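Manual de operação Branen, unidade de quartos
9. Recolha de resíduos com a unidade de dois braços

9.1 Antes do ciclo
1. Retire roupa e objetos pessoais do chão junto à mesa de cabeceira.
2. No painel Staren, selecione "Resíduos" e confirme o número do quarto.
3. Mantenha livre a passagem entre a cama e o sofá.
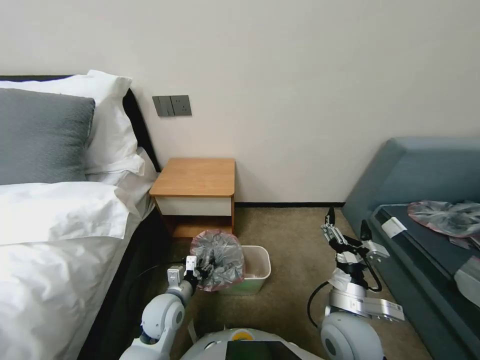 Página 30

9.2 Execução
4. Inicie o ciclo. A unidade segura o saco pela boca do cesto.
5. Não toque no saco enquanto houver um braço em movimento.
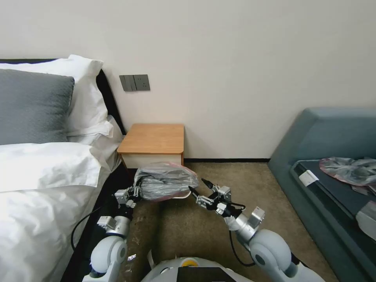

6. Aguarde o sinal sonoro antes de entrar na zona de trabalho. Após 3 tentativas falhadas, o ciclo para e a tarefa passa para a lista do funcionário do andar.

CUIDADO: os sacos com vidro ou lâminas são sempre recolhidos à mão, com luvas.
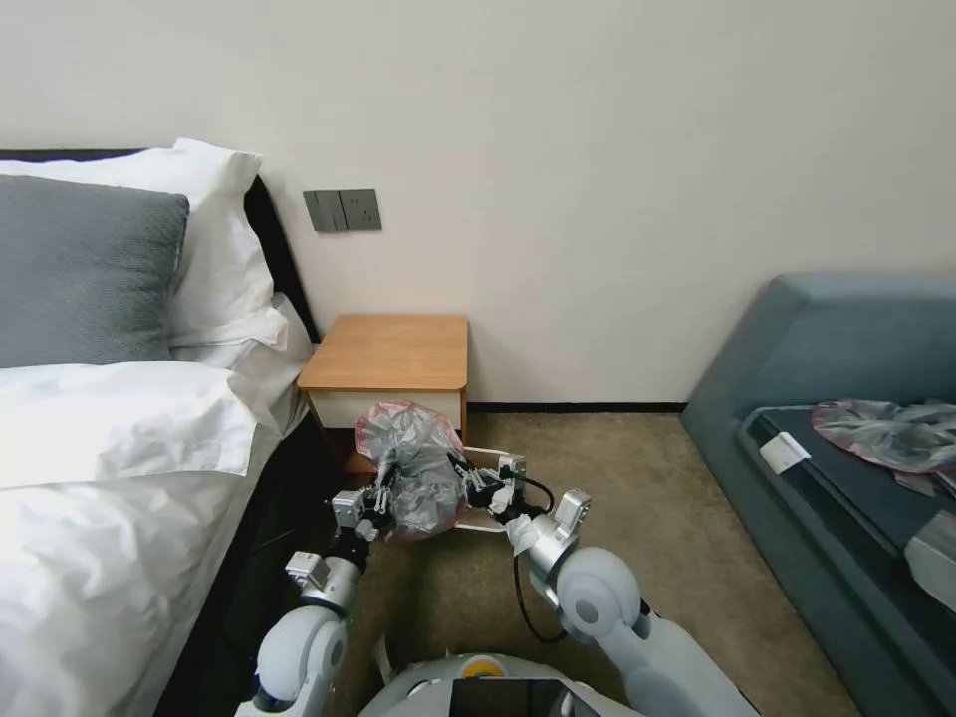 O funcionário continua responsável pelo quarto?
A verificação final e a libertação do quarto cabem ao funcionário; a unidade só regista o ciclo.

9.3 Alteração de funções
7. O tempo antes reservado aos cestos passa para a inspeção da cama e da casa de banho.

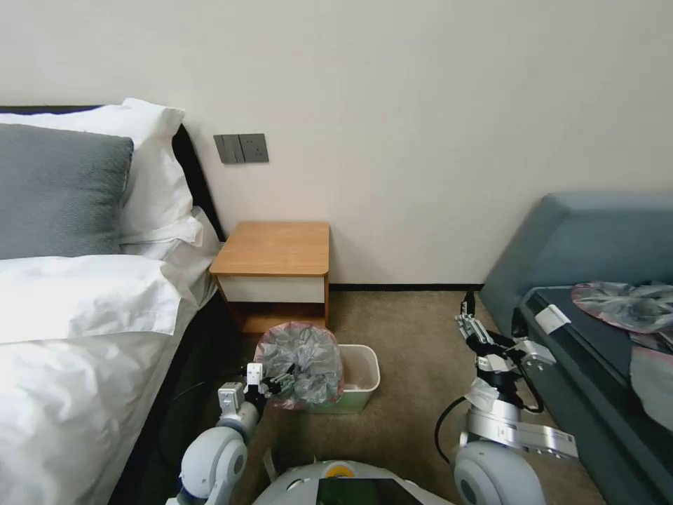 8. Registe no Staren qualquer saco rasgado ou cesto deslocado.

NOTA: o registo do ciclo não serve para avaliar o desempenho individual.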